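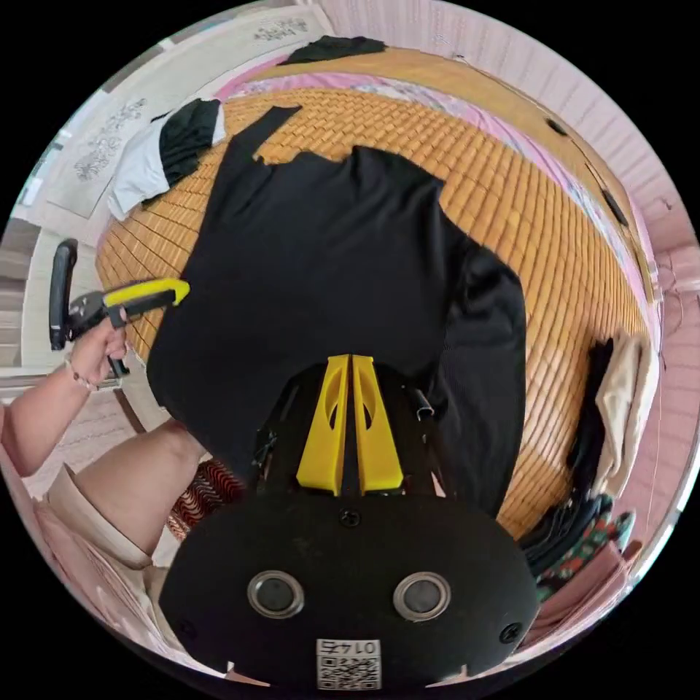
Bamboo mats and folding clothes: your questions

Can I fold my laundry on top of the bamboo mat?
Yes. The mat is flatter than a soft sheet, so sleeves stay where you put them. Please check first that the mat is dry and has no dust between the tiles.

How do I fold a long-sleeved top?
Lay it flat and open both sleeves. Smooth the fabric with your palm, from the collar to the hem. Fold each side to the middle with its sleeve, then fold up from the bottom 2 times.

My knitted top gets caught in the tiles. What can I do?
Usually one tile has a rough edge. Rub it softly with fine sandpaper. Until then, put a cotton sheet under the knitwear.

Does the color of the mat go onto clothes?
We did not have this problem with the Mesberg mat. For white clothes, I recommend to wipe a new mat with a damp cloth and let it dry for around 4 hours.

Can I wash the mat in the machine?
No, the cords will become weak. Wipe it by hand, with water not warmer than 30 degrees.

Who answers if my question is not here?
Write to Genowefa Adamczyk at the Mesberg shop.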